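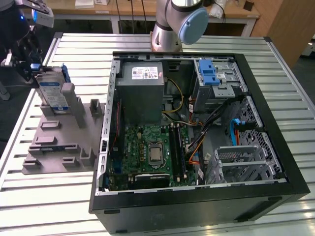
Fastulik (comics magazine)

Fastulik was a small-press comics magazine put together by the writer and letterer Ionuț Filip and published by Pledon, a two-room outfit that mostly did calendars. I've been collecting it for years, so forgive me if this entry runs a bit warmer than the others on the site!

Origins

Filip had been lettering other people's strips for Brandão, the reprint house, and wanted somewhere to run interviews with the artists he kept meeting. The first issue came out one December with a print run of 800, stapled, in black and white with a red cover. I still think it's the best-looking of the lot, although the paper was dreadful and most copies have gone the colour of weak tea.

Contents

Each issue had a long interview at the front, then a reprinted strip, then letters. The letters pages are what I go back to most - readers argued for months over who had inked a single page of Cadutik, the moon-miner serial, and Filip printed every word of it (including the rude ones). The fullest interview ran to 20 pages and took up nearly 83 per cent of the text in its issue, which annoyed the subscribers who only wanted the strips.

Cadutik reprints

Pledon got permission to reprint Cadutik from Brandão's proofs, the original art being lost. The lettering was redone by Filip himself, and you can tell, as his question marks lean over backwards. Two chapters ran in the wrong order and were never corrected. Read issue six before issue five and you'll be fine.

Later issues

The magazine slowed down after that, going from four issues a year to one, and the last one I own has no letters pages at all. Filip announced a collected edition on 14 Mar 2018, with a new cover and an index. I ordered mine that evening.

See also

Brandão (publisher)
Cadutik
Pledon calendars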